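# Buying a kitchen robot arm without wrecking your budget
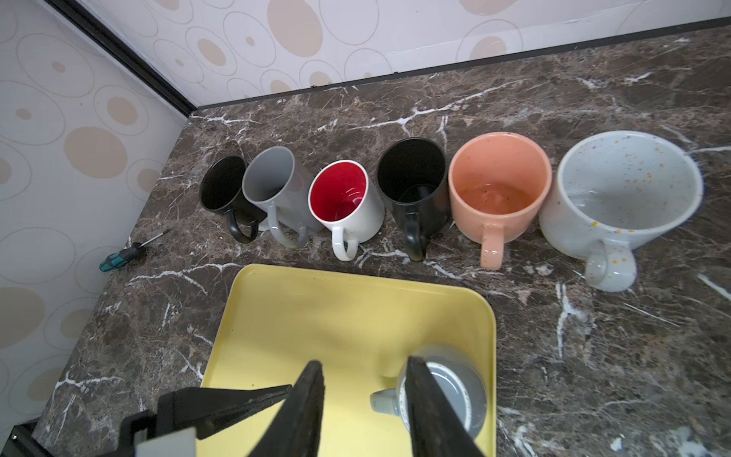
I saved for my arm the way other people save for a vacation, and I still got the budget wrong the first time! The arm itself was 2,000 dollars, and I'd written that number at the top of my notepad as if it were the whole story (oh, past me). So before you spend anything, write down the one chore you want done. Mine is mugs. Then put out the worst bunch you own, the way I do on the corner counter: a small black one, a fat speckled one, the white one with the red inside, the pink one with a bit of something orange still in the bottom. A gripper that only suits one kind of mug is going to drive you nuts, so ask the seller how wide it opens and whether the fingers can be swapped.

**Measure your reach.** I taped a string to the counter where the base would sit and swung it around. Mine came out at 26 inches, and I'd been about to order a shorter arm because it was on sale. Leave room behind the base for the plug, too.

**Budget for the boring stuff.** I'd set aside nothing for clamps, a longer cord or spare finger pads. Pads wear out faster than you'd think, and a pack of 2 costs me 40 dollars from Geraghty, so now they get their own line on the notepad. Keep a small screwdriver on the counter as well, you'll be reaching for it constantly the first week.

**Get a tray with a raised edge.** Pick a light color if your counter is dark like mine, it's so much easier to see what's where. Any old one will do, mine is pale yellow and I love it.

**Ask about returns before you ask about speed.** My friend Kieran Moynihan bought a Gradine arm and had to pay the freight back himself, which ate up his whole budget for accessories. I went with the Willness (slower, but they let me try it in my own kitchen first).

**Wait for February if you can.** The shop in Candcombe clears out its floor models then, and A-yeong Heo at the counter will let you bring your own mugs in to test. Bring the heavy ones!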